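From: Rafsan Jayawardena
To: teleop-users
Date: 04/03/2020
Subject: Re: [teleop-users] Jerky demos, or is it just me

On the Jara list of complaints, jerky demos come second only to people asking where the manual is, so you are in good company. Comments inline.

> We have 20 episodes of "pick up the small thing, put it in the
> bin" recorded by remote control. Played back, the arm looks like
> it is swatting flies. The same operator guiding the arm by hand
> gives lovely smooth paths. Should we drop the remote rig and do
> everything by hand?

Depends on how much you like having your own knuckles in the training data. We did hand guiding for most of October on the Gandora cell. The paths were gorgeous. The wrist camera, meanwhile, saw a thumb in nearly every approach, and the policy we trained on it would get within an inch of the part and wait for the thumb. I still have the logs if anyone wants a sad evening.

So we went back to remote control and worked on the operator instead of the hardware. Two changes did most of the good. We dropped the motion scaling by half for anything below bin height, and we made people look at the wrist view only, no craning around the monitor to peek at the real table. The first day of that is awful. By the third session the swatting is mostly gone.

> Also, how cluttered is your table? Ours is a gray mat with one
> part on it and I'm told this is cheating.

It's cheating, but everyone starts there. Ours started there too, and the resulting policy was a genius on gray mats. Current state:
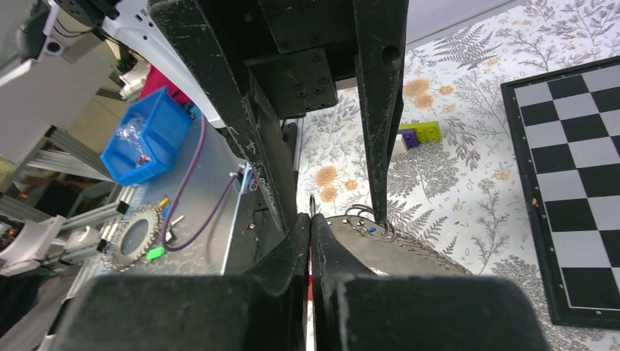
Wrist view, Arnel station. Saw-type disc by the fingertip, sprocket on the plate, bin upper left.

The flowered tablecloth has done more for us than the last two network changes. The toy bricks and the chessboard are there for the same purpose. If your grasp depends on knowing that the background is gray, I would like to find out before Nurkico does.

Flat discs are the nasty case, by the way. With an operator on the remote, the fingertips hide the contact point right when you want to see it, and people respond by stabbing. What I ask for now: come in slow, stop just above the edge, settle, then close. Keep the stop in the recording. Somebody here wrote a helpful script that trimmed all the idle frames, and it trimmed the one part of the demo where the operator was thinking.

> How many demos before it's worth training anything?

Fewer than you fear, if they agree with each other. We have 482 on disk for the sorting task and I'd keep 56 of them without an argument. The rest are three operators with three opinions on which side to approach from. Pick one side, write it on tape, stick the tape to the monitor.

> Last one. Do you keep the failed attempts?

Yes, in a separate folder, labeled. A miss followed by a clean second try is worth having. A miss followed by the operator driving into the plate is worth having for the holiday party.

If you send me one of the 20 I'll look at the command rate. My money is on dropped packets plus somebody's coffee.

Rafsan

_______________________________________________
teleop-users mailing list
To unsubscribe, send a blank message with the subject "unsubscribe"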